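Contents cover talk - notes, Elsie H.

Thank Denise Bickerstaff for the slot. Water off the table, check clicker.

Start w/ the Sedgwick street flat. Burst pipe, tenant thought landlord's policy covered her stuff. It didnt. Pause here.

Landlord = building. You = everything you'd pack in a van. Say it twice.

Excess: most people pick 325 to get the premium down, then can't find 325 when the sofa's ruined. Ask for hands up. 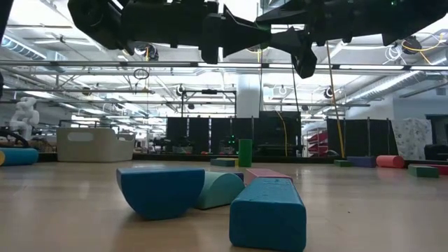 New for old v. wear and tear. Laptop story - paid out 435, up to 8 weeks wait. Keep it short, ran over in June.

Single item limit!! Bikes, rings, instruments. List them seperately or forget it.

Accidental damage is usually an extra. Read the sheet, not the advert.

5 mins for questions. If anyone asks about Wamen or Fokgate policies, don't compare prices, send them to Denise at the back.

Leaflets by door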